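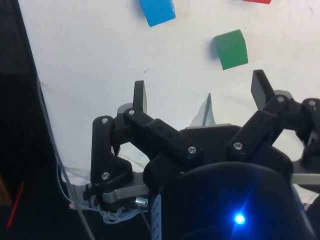 Green, blue and a bit of red on the white cover.

Date: Saturday, June 30, 2018
From: Gisela Oltmanns
To: Trarnach block-play list
Subject: Re: white cover under coloured blocks?

> Has anyone tried a plain white cover on the table? Ours
> is patterned and the kids lose the green ones against it.
> Also, do you iron it first?

Yes, yes, do it! We switched a while back and I'm a complete convert. The colours just sing on white (our green is my favourite, it practically glows) and you can spot a strayed block from the doorway.

I never iron. A few creases don't bother anybody and the cubes sit fine over them, though a tall tower will lean if you start it right on a fold. Smooth a patch with your hand and build there. Expect the odd mark on it too, ours gets them and I've stopped minding.

One game to try: scatter three colours, call one out, and see who can bring it home to the near edge without bumping its neighbours. Harder than it sounds when they've landed at odd angles! The Utitz group play it with 11 blocks, which is glorious mayhem.

I've got a spare cover in the cupboard if you'd like it, just sing out.

Gisela

Recent messages on this list:
Storage tubs, the Halim kind
Re: Repainting faded red cubes
September swap table
Message 545: Mesent blocks, any good?

Contact the list owner | Back to top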